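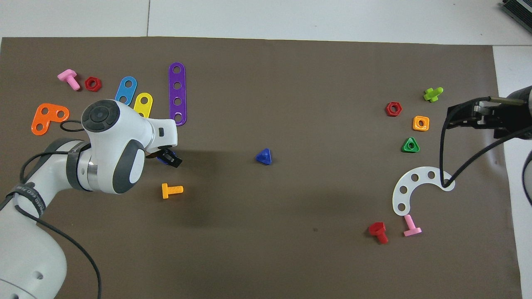 Workshop notebook, April
Annelore Hollmann

Batch four of the beeswax finish, and I think I'm finally close! The first three were either soup or candle, so this time I weighed everything properly (kitchen scale, the old one, it only drifts when you lean on the bench). 40 g beeswax, 233 g tung oil. The odd number is what was left in the Eichhorn tin and I didn't feel like opening a new one for seven more grams.

Melted the wax in the double boiler, oil in slowly, stirred with a chopstick until it went clear. Poured into the small jars at 4:20 in the afternoon and then left it alone, which is harder than it sounds. By supper it had set up like cold butter, a bit grainy on top. Sille Steinarsdóttir says the grain comes from cooling too slowly and I should stand the jars in cold water next time. Will try it on batch five.

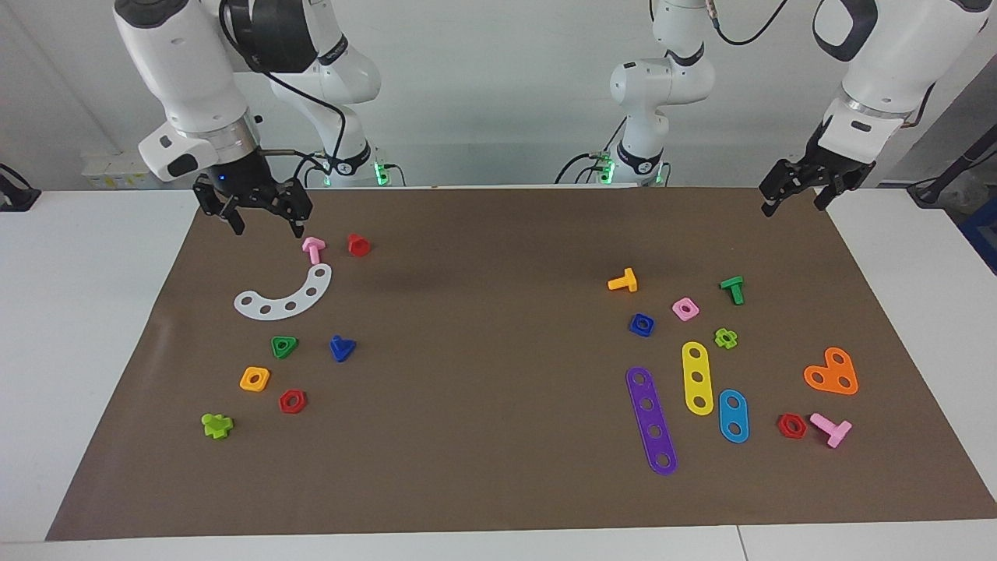 Test pieces were three offcuts of ash and one of cherry, all sanded to 300 (yes, Sille, I know that's an odd place to stop, it's the paper we have). Rubbed on thin with a T-shirt scrap, waited 20 minutes, buffed. The cherry is gorgeous, really deep, and I keep picking it up. The ash went yellower than I'd like. I want to try one piece with a coat of shellac under it and see if that keeps the color down.

Still to do: water ring test on all four, overnight, same mug. Put the oily rags outside flat on the rail, NOT in the bin. Order more wax from Maltden, and ask whether the pellets are the same stuff as the blocks.

Smell is wonderful, by the way. The whole shop is honey.

Recent entries
Batch three: too much wax
Regluing the Pliston stool
Sharpening the cabinet scrapers, second try
Shelf brackets for the back wall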